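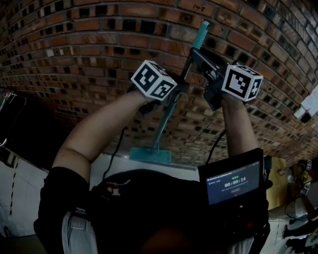
I finished Tevirstead last night, all three seasons, and I'd like somebody to give me back the month of October.

For anyone who hasn't had it pushed on them at a dinner, Tevirstead is the one with the two river towns and the salt. Clermont has the salt. Pickering wants the salt. There is a family called Ekberg that used to own both towns and now owns a boat, and they spend most of the first season standing on it, looking at the shore with their collars up. I loved this. I would've watched ten episodes of people on that boat.

The trouble started when I told my sister I was watching it, and she told me she'd quit after the trial. I hadn't reached the trial. I didn't know there was a trial. I then sat through four more episodes looking suspiciously at anyone who owned a robe.

Season one is very good, and I won't hear otherwise. It's slow, and half of it is lit by what must be a single candle belonging to the production office, but everybody wants something and you can tell what it is. The old Ekberg grandmother poisons a man with soup and then finishes her own bowl. The scene runs for 3 minutes without a word in it. I went back and watched it twice, then made soup, which says something about me that I'd rather not look into.

Season two is where they found the budget. Suddenly there are horses. There's a siege of Pickering that lasts 48 days by the characters' own reckoning, and I believe I was present for all of them. People travel from Clermont to the coast in an afternoon when it took them two full episodes the year before. My theory is that somebody paved the road between seasons and didn't think it was worth a scene.

And then the finale. I'll be careful, in case you're still on the boat. There's a ledger. It has been mentioned since the second episode, it has 986 names in it, and characters have died for it, lied for it and in one case eaten a page of it. In the last 10 minutes it gets opened, one name is read aloud, and that name belongs to a person we have never met. Then it snows. Roll credits, with a woman humming.

I watched the credits all the way through in case there was a bit after them. There wasn't. There was an ad for a cooking competition, and I watched some of that too, out of momentum.

What bothers me is that I can't tell whether the ending is bad or I'm just cross about how I got there. I watched the whole thing in big greedy lumps, starting at nine and going until one in the morning, and I suspect it would hold up better at one a week with time to forget the sillier parts. The gap between the siege and the wedding would've felt like a breather. Taken straight after each other, they felt like being handed a baby and then a sword.

Would I recommend it? The first season, yes, to anyone with patience and a decent TV, because on my old one the night scenes were a black rectangle with some breathing in it. After that, you could stop at the soup and make up the rest. My version has more boat.

There's apparently a prequel coming, about how the Ekbergs got the salt in the first place. I've said I won't watch it. My sister has asked me to put that in writing, so there it is.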